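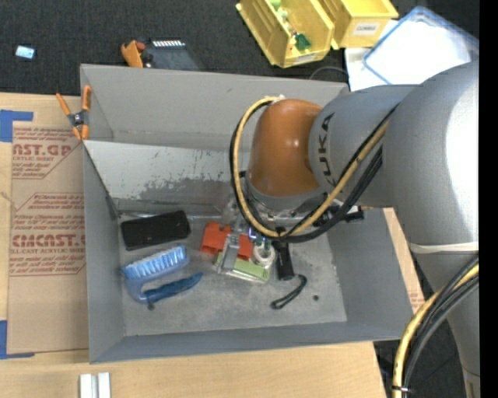 Mixed-item picking from a grey bin with a KUKA arm. Drirno picking service, under review at Fortin.

Fortin has begun its review of the Drirno picking service, a package of arm set-up, grasp software and remote support offered on a monthly contract. Findings will be posted in this thread as they are agreed.

The service is aimed at sites that handle mixed household and workshop goods in small numbers. Our test bin therefore holds unlike items together: a blue scrub brush, a black case, a flat green package with a shiny border and others.

Each item is to be picked singly and set down undamaged. Shiny wrapping and loose straps are scored separately, as members have asked about both.

Set-up took two days against the three quoted. Matilde Matos led this part of the review and found the written guide clear, although the section on cable routing needs more drawings.

Changing the item list is done from a browser page. Staff with no training in robotics were able to add a new item in four minutes. Removing one is less simple and currently requires a call to the support desk.

On price, the contract covers software updates and two support visits a year. Replacement gripper fingers are charged separately — a point that buyers should raise before signing.

Si-eun Choo will compare the service with Custumier, which is sold outright, using the same bin and the same items. Scores for both will be published together.

Sites wishing to put questions to either supplier may send them to the Fortin office in Pundadville. Questions received by the end of January will be included in the review.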